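Chapter 5
Two Arms, One Job

Before you start

You need the base from Chapter 4, standing on its own, both arms wired and answering. If the left wrist still twitches when you power up, go back and fix it. Don't carry a fault into this chapter, it gets worse.

What's in here: holding with one hand while the other works. Cloth first. Then trays, then cloth and trays together.

Why cloth

Cheap. Doesn't break. Doesn't break the fingers either. Also it's hard — a block has the same shape every time you pick it up and a rag never does. Delia Pop's first build, the Etari, could stack blocks all evening and then lost to a dish towel. Grip closed, towel slid out, arm carried on to the drop point with nothing in it. Her log for 21st June says only "empty hand again".

So we learn on rags. Old ones, washed, no loose threads. Threads get in the finger joints and you will be there with tweezers.

Words you'll meet

Grip hold: fingers closed, motor still pushing.
Soft close: fingers stop when they feel load.
Press: hand down on a thing, not around it.
Handoff: one hand lets go after the other has it. After. Not at the same time.

Setting up

Low table, tray on top, robot close enough that the elbow stays bent. A straight elbow has no room left to correct. Raised edges on the tray help, the cloth can't wander off. Start both hands at soft close and leave the force limit at 446 on the controller until you've done Exercise 2. Mieke Van der Linden ran hers at 680 from day one and went through two sets of finger tendons. Your choice.

Cables next. Leave slack at the wrist, enough for a full turn, then tie it back to the forearm. Too tight and it pulls the hand off line. Too loose and teh loop catches on the tray.

One more thing before power — know where the stop switch is. In your hand is best.

With both arms out in front, the left hand grips a gray cloth and lets it hang while the right one is down at the tray with a black cloth. Two hands, two rags, two heights. 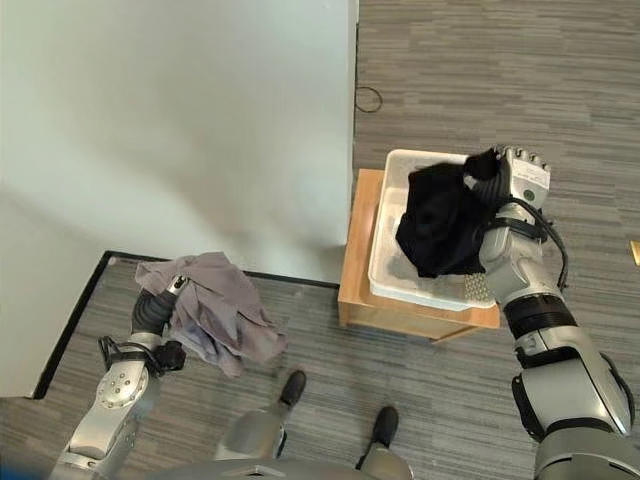
5.1 One hand holds still

Easiest part, so do it first. Right arm parked and powered, left arm moving. Run the left through pick, lift, wait, lower. Watch the right. If it drifts when the left lifts, your base is flexing — check the hip bolts, then the foot plates. Write down the drift each time, even when its zero. You'll want those numbers in 5.2, where the right arm starts moving as well.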